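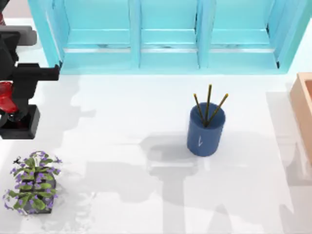
Ticket: left arm sags at home pose, gripper closes late (sim cell, pen holder table)
Opened by: Hugo Toledo
Assigned: Elfriede Lanz
Queue: Mofokeng / sim cells
Priority: was low, bumped to normal
Opened: Saturday, August 6, 2022

Problem as reported

Two-arm cell, tabletop layout with the three-bay cabinet at the back and the blue pen holder on the right. Left arm goes to home, settles, then creeps down. Not a lot. Enough that the gripper block ends up low and the first reach of every episode starts from the wrong place. Right arm fine as far as I can tell. Also the left gripper closes late on some runs, may be the same thing, may not.

Started after I pulled the new Skosance build. Did not check before pulling, sorry.

What I tried before opening this
- restarted sim, same
- reset scene from saved state, same
- other table layout (no plant, no box), same
- swapped left and right controllers in the launcher. Sag moved to the right arm!! So it's the controller side and not the arm model. I think.

Log

Elfriede, first look
Reproduced. Home pose commanded, joints read OK for a moment then shoulder and elbow both drift. Wrist holds. No contact reported with the table or the plant so it isn't resting on anything. Empty cabinet, nothing being carried, so not payload either.

Hugo can you send the gains file you're loading. The one in the repo and the one on your machine, both.

Hugo
Attached both. They look the same to me but I was reading fast.

Elfriede
Not the same. Repo has shoulder stiffness 1000. Yours has 119 in the left block. The 119 is the damping value from the line under it, somebody pasted one line too high. Right block is ok in both.

Explains why it moved when you swapped controllers. Fix the left block, leave everything else alone, rerun.

Hugo
Fixed. Shoulder holds now. Elbow still drifts, less than before. Gripper still late.

Elfriede
OK so two more things at least. Checking elbow.

Elbow gain is right in the file. Value that gets loaded is not. Printed it at startup, came back as the default. Loader is skipping the elbow entry without a warning. Key name changed in the new build, old files have the old key. Skosance release notes do mention it, near the bottom.

Do this:
1. Stop the cell from the launcher, don't just close the window.
2. Open the left and right gains files.
3. Rename the elbow key to the new spelling in BOTH files. Right arm is on the default too, it just happens to get away with it in that pose.
4. Delete the cached config folder.
5. Start again, go to home, leave it for 55 seconds, then read the joints.

Hugo
Did 1 to 5. Forgot 4 the first time and got the old numbers, did it again with the cache gone. Both arms hold. Joint readings flat the whole wait.

Gripper timing

Elfriede
Now the gripper. How late is late?

Hugo
5 control steps behind the command, left only. Every run once I started measuring, so forget what I said about "some runs". Shows up most on the pencils, fingers get there after the arm has already begun to lift and the pencil stays in the cup.

Elfriede
Left gripper is going through the Joklow smoothing filter. Right one isn't. Was that on purpose?

Hugo
No. Think that is left over from the Ellinico demo, we had jitter on the left and put the filter in. Meant to take it out after.

Elfriede
Take it out. If the jitter comes back open a seperate ticket, don't put the filter back quietly.

Hugo
Out. Left and right close on the same step now. Ran the pencil pick with each arm, all good. No jitter that I can see but I've only had it running this afternoon.

Shadow question (not a fault)

Hugo
While I'm here. Big soft gray patches on the tabletop, under the pen holder and toward the bottom. Thought at first the second arm was parked wrong since it's not in view. Is it?

Elfriede
No, checked its joints, right arm is at its own home and out of view of that camera. Shadows come off things above the table, arms included. Lighting file hasn't changed in this build. Leave it. If you need the table cleaner for the vision people ask them first, they may want the shadows.

Hugo
Leaving it.

Changes made
- left shoulder stiffness back to 1000
- elbow key renamed in both gains files
- config cache cleared
- Joklow filter removed from left gripper chain
- nothing touched in scene, lighting or cameras

Still open
- loader should complain when it meets a key it doesn't know. Elfriede to raise with Skosance.
- the other Mofokeng cells use copies of the same gains files. Hugo to check each one for the old elbow key before anybody pulls the build there.
- episodes recorded between the pull and this fix have the wrong start pose. Marked as suspect, not deleted. Need a decision on wether to rerun.

Status: fixed on this cell, ticket stays open for the three items above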